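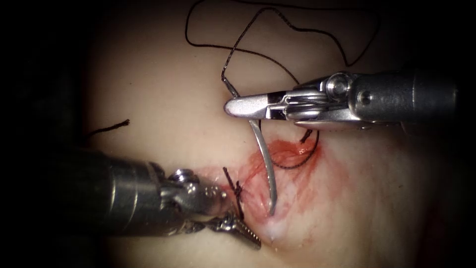

ok so I went to the lighting walk last night and I have a lot to say about the Rolby canal path, sorry in advance. For anyone new here, the city wants to redo all the lamps between the footbridge and the old bus garage, and there's a comment period open until the end of December. I've been walking that path home from work for years. The lamps down there do one thing, they make a bright round patch with black all around it, and you go from patch to patch feeling like you're on stage and can't see who's in the seats.

The walk was led by Oleksandra Hrytsenko from the design team. She had us stand directly under one of the lamps and try to look at the bushes. Couldn't see a thing! Then we moved ten steps out of the light, waited a couple of minutes, and there were the bushes, and the bench, and a guy sitting on the bench eating fries who had been watching us the whole time.

He waved. We waved.

What she's proposing is way dimmer lamps, lower down, and closer together. I know. I KNOW. Dimmer sounds like the opposite of what people have been asking for. I went in pretty grumpy about it too. But they had a test stretch set up by the Zúñiga bakery wall with temporary fixtures and I could make out people's faces from a good way off, which I have never once been able to do on that path after dark.

The color is warmer too. The ones we have now are that blue-white gas station kind that makes everybody look like they have the flu. My neighbor Alžběta has one shining straight into her kitchen and she taped a cereal box over the top half of the window. It's been up since spring.

Some numbers from the handout because people asked me last time and I didn't have them. Right now there are 44 lamps on the path. The plan would put the light on 890 yards of it in the first round, bridge to playground, and leave the rest for later. "Later" wasn't on the handout.

That's my biggest gripe and I said so at the walk. The part they're leaving for later is the part by the garage, where there's a long blank wall on one side and water on the other. If you asked anybody who uses the path where they speed up, it's there. I speed up there. Radosław, who bikes it at like 5 a.m. for the early shift, speeds up there.

Oleksandra's answer was that the wall belongs to the garage owner and the city can't attach anything to it without a deal. Fair enough I guess, but you could put posts on the water side? She wrote it down. She did write down a lot of things, I'll give her that.

Somebody asked about motion sensors. The idea would be lamps that sit at a low level and come up a bit as you walk toward them. I was into it for about one second and then Kristýna Kubíček goes, so everybody on the other bank can tell exactly where I am? And the whole group went quiet. I had not thought of that at all. I'd still like to try it before I make up my mind, but yeah, she got me.

Same conversation, different problem: the herons. There are 2 of them that fish by the lock in the evening and there's bats under the bridge in summer. Lower lamps with a shade on the water side are supposed to keep most of the light off the canal. I don't know enough about bats to say if that's good enough. If you do know about bats, please send in a comment, they've only got one from a bat person so far and it's mostly about owls.

Ok the petition. There's a petition going around that says KEEP OUR PATH BRIGHT and it has 3,165 signatures, so a lot of you have signed it, and I'm not mad. I get why. My mom signed it! But it says the city wants to "turn off" the path and I don't see that anywhere in the plan. I read the whole thing on my lunch break, including the drainage bit.

I asked Anežka Paulík, who started it, if she'd come do the test stretch with me some evening. She said yes, so credit to her. We're going after dinner this week and I'll report back, including if she changes my mind instead. It could happen. She's pretty persuasive and she brings snacks.

Stuff I'd put in the comments if you want something to copy:

Do the garage wall first, or at least in the same round. Posts on the water side if the owner won't play ball.

Cut the hedge by the playground entrance. All the nice lamps in the world won't help if there's a seven-foot hedge right where you turn in. This costs nearly nothing and could happen next week.

More benches facing the path. The fries guy made me feel better about that whole stretch, once I knew he was there. I want more fries guys. The bakery staying open later would do the same thing, and they told us they'd think about it if the path was busier. So somebody has to go first, and I nominate people who like poppy seed rolls.

Leave the test lamps up through the winter. Right now they're supposed to come down after the comment period and that seems way too short. Half the people I talk to haven't seen them. I'd like to see what they're like in fog, and in snow, when everything bounces around anyway.

Oh and somebody DMed me to ask about the lamp by the lock that buzzes. Yes I mentioned the buzzing lamp. Yes I did an impression of it. She's passing it on to maintenance.

If you want to see the test stretch, go after six and start from the bakery end. Walk the old part first, then the new part, then turn around and do it backwards, it feels really different going from dim to bright. Your eyes take a minute. And look for the little stickers on the posts, there's a number for each fixture so you can say which one you mean in your comment.

I liked number 7. Number 4 is too orange, it's like being inside a pumpkin.

Will add more after I've been with Anežka. If any of you want to come along, reply here and I'll send you the time.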